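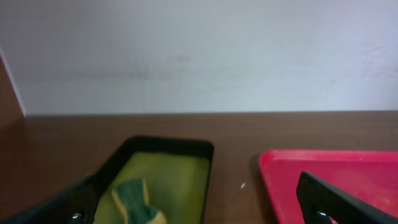 Mar 19, 2023

Sunday, so the building is quiet and I can write the reset rules down without being argued with. Going forward they apply to every tray and sponge run at the Skernthorpe bench, mine included.

1. Write the start layout in the log before the arms are enabled. "Same as yesterday" has been entered 14 times since August and was the same as yesterday on maybe two of them.

2. Hands stay behind the near edge of the table whenever the arms are powered. Reaching in to nudge a tray counts as reaching in. If a tray needs nudging, stop, nudge, log it, start again.

3. A run somebody helped is an assisted run. It keeps its number and gets an A after it. We have 538 runs on file and, by my reading of the notes, 28 of them had help that never made it into the header. Some of the notes say "tiny help."

4. Crumbs and specks: clear them before the session or leave them till the end. No housekeeping between runs 3 and 4 of a set.

5. Cables get checked at both ends of the arm's reach, by moving the arm there. Looking at them fondly is no longer a check.

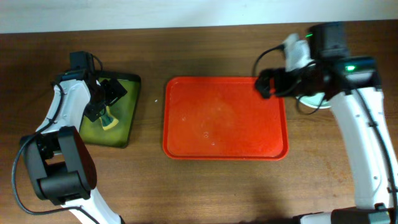
Dilwyn Probert objects to rule 3. He says an A after the number will scare people into not helping at all, and then we'll lose good sets over a tray that is a finger's width out. He would take a free-text field.

We had a free-text field. See "tiny help."

Compromise, pending Taha: the A stays, and assisted runs are reported in their own column so they aren't treated as garbage. Run 326 gets relabeled first. It's one of mine.

Still to do: print rule 2 large, ask Paraschiva where the old stop procedure went, find the tape.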